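Famalia Block Library — progress report to the Sorkell Fund
March 5, 2022

We said in November that we would report on how the block sets are holding up before asking for the second payment. The short version is that the spending is on track and I am less sure than I was that the plain coloured cubes deserve all of it. The green one has small dark scuffs and scratches near the top of its front face. The red, yellow and green are easy to tell apart on a white table, and colour was the main thing we promised you.
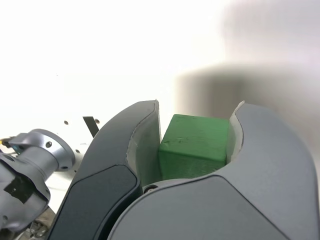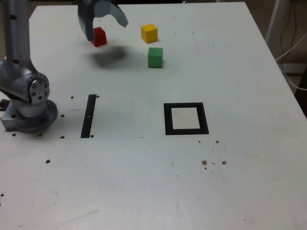
Cheuk-hei Lau read the draft of this report and disagrees with the tone of it. Scuffs are cosmetic, in Lau's view, and a cube that still sorts by colour is doing the job it was bought for. Lau would put the money into more cubes and leave the finish alone. "You are marking them down for being used," was the comment in the margin, and I have left it in because it is a fair one.

My own worry is the paint claim. The Zemex catalogue calls the finish "life-long", and I have never seen anyone explain whose life. We have asked for the test results twice and received a brochure both times. Until something better arrives I would not repeat that phrase in anything we send to families or schools.

Spending to date is $796, against the first payment. That bought 40 sets, of which 9 are still in their cartons at the Hsu Street storeroom. I would sooner open those than order again, whatever the bulk discount looks like.

Borrowing has been steady but I don't read much into it. The sets went out over the school holidays, when nearly everything on the shelves goes out. We also changed the loan period partway through, so the before and after figures can't be compared, and I have left them out.

Still to do before the next report:

Get a straight answer from Zemex on the finish, in writing.
Agree on what counts as worn out. At present it depends on who is at the desk.
Replace the two storage tubs with cracked lids.

We are not asking for the second payment to be brought forward. If the answer on the paint is poor, I would like to talk about a different supplier before any of it is committed.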